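Chapter 7
Getting a Film to Its Audience

What this chapter covers
How a finished film is sold and scheduled
The order in which a film reaches theaters, homes and broadcasters
What a rights agreement says about territory, language and time
How catalog titles earn money decades after release

In December the producer Roxana Onu had a finished feature called Etier and no way to show it. The picture ran well, the sound mix was approved, and the crew had been paid. What she lacked was a distributor. Over the next several months she talked to 3 companies, and the offer she accepted, from a small firm named Clirico, was not the largest. It was the one that let her keep the rights outside North America.

Her choice is a good place to start, since most of the terms in this chapter come up in it. A producer makes a film. A distributor buys or licenses the right to put it in front of people. An exhibitor, usually a theater chain or a single theater, rents it from the distributor and sells the tickets. On a small film one company may do two of these jobs, but the contracts still treat them separately.

Clirico opened Etier in 200 theaters. A release of that size is called a limited release. A wide release in the United States can run to 4,000 theaters, and the advertising has to be bought for the whole country at once. A limited release lets the distributor spend in a few cities, look at the ticket sales, and add theaters if the numbers hold up. Clirico later went to 600.
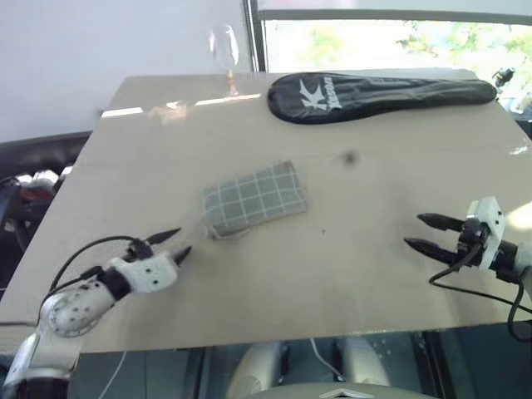
Figure 7.1 A tabletop with a gripper on either side.

After the theaters come the other windows. A window is a period in which a film can be seen in one way and, under the contract, in no other way or in only a few. The traditional order is theaters, then rental and purchase for the home, then subscription services, then broadcast television. The lengths of these periods have changed many times, and some films now skip a step. The order still matters when you read a contract, because each window is priced according to what comes before it.

Rights are also divided by territory and by language. A service may hold a film for one country and have no claim to it next door. It may hold the original version with subtitles while someone else holds the dubbed version. Onu sold the Spanish-language rights to Villanueva, a company run by Dayana Ticona, and those rights covered a dubbed soundtrack that did not yet exist. Section 7.3 goes through that agreement clause by clause.

The last part of the chapter deals with older films. A studio's catalog can bring in money long after the sets are gone, through disc editions, restorations and licenses to streaming services. Finding out who owns an older title can take more work than selling it. Edin Popescu, who clears rights for the archive label Drivus, describes the search in the interview at the end of Section 7.5.

Terms to know
distributor, exhibitor, limited release, wide release, window, territory, catalog title, clearance

Before you read
Pick a film you watched at home recently. Write down the service or disc you used and the year the film first came out. Keep the note for the exercise in Section 7.2.

7.1 The Distribution Agreement

A distribution agreement is a license. The producer normally keeps the copyright and gives the distributor permission to do certain things for a fixed term. The first page lists the film, the parties, the territory and the term. The money comes later, and it starts with the minimum guarantee.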